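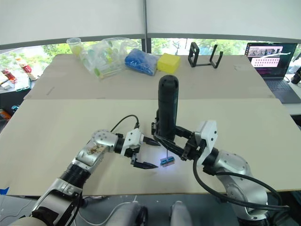 9 de septiembre de 2024

Segunda noche seguida durmiendo mal y ya he entrado en ese estado en que uno se cree cualquier cosa que le vendan en un frasco. Por la mañana compré Flunato, que según la farmacéutica «ayuda a conciliar». Le pregunté a conciliar qué y se rio por educación. Lleva melisa, magnesio y una tercera cosa en letra tan pequeña que no la pude leer ni con las gafas buenas. Veremos. Mi abuela tomaba leche con miel y tampoco dormía.

La aplicación del teléfono dice que hoy he dado 3.035 pasos y me felicita. Ayer fueron 2.242 y también me felicitó. Empiezo a sospechar que felicita siempre. La puse en julio, cuando el médico me habló de moverme más, y desde entonces lo único que he aprendido es que de la cocina al balcón hay menos distancia de la que yo pensaba.
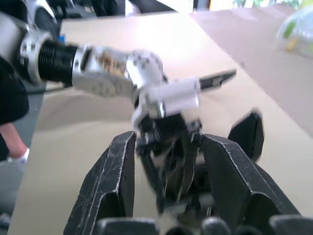
Lecturas

Sigo con el libro de Fergus Moncrieff sobre el sueño. Cien páginas para decir que hay que acostarse a la misma hora. El hombre se retiró una temporada a una casa en Flarlow, sin relojes, y asegura que al final se despertaba con los pájaros y «como nuevo». No dice quién le hacía la compra ni si tenía vecinos. El mío de arriba arrastra los muebles a medianoche y con eso no hay pájaro que valga.

Me molesta sobre todo el capítulo de las siestas. Las prohíbe en una página y en la siguiente cuenta, tan contento, que él se echa una «de vez en cuando». Lo subrayé con lápiz y puse un signo de interrogación bastante grande. Lo termino porque me lo regaló mi hermana y preguntará.
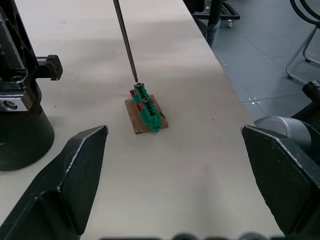 Llamada de mi hermana

Llamó desde Ham a la hora de la cena. Que ella duerme de maravilla desde que quitó el café por la tarde. Le recordé que en Navidad se bebió tres y roncó hasta las once. Se hizo la sorda. Quiere que vaya a verla y que pasemos por Heston a mirar colchones, porque allí hay una tienda que te deja probarlos 100 noches. ¿Y qué hacen luego con los devueltos? Se lo pregunté y cambió de tema. 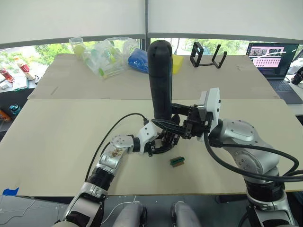 De todos modos le dije que sí, más por verla a ella que por el colchón. El mío tiene un hoyo en el lado izquierdo, de acuerdo, pero es un hoyo al que estoy acostumbrado. Tengo que mirar los trenes y pedirle a alguien que riegue.

Son las once y media. Me he tomado el Flunato con medio vaso de agua y de momento noto sabor a menta. Arriba, silencio, cosa que tampoco me tranquiliza. Apago.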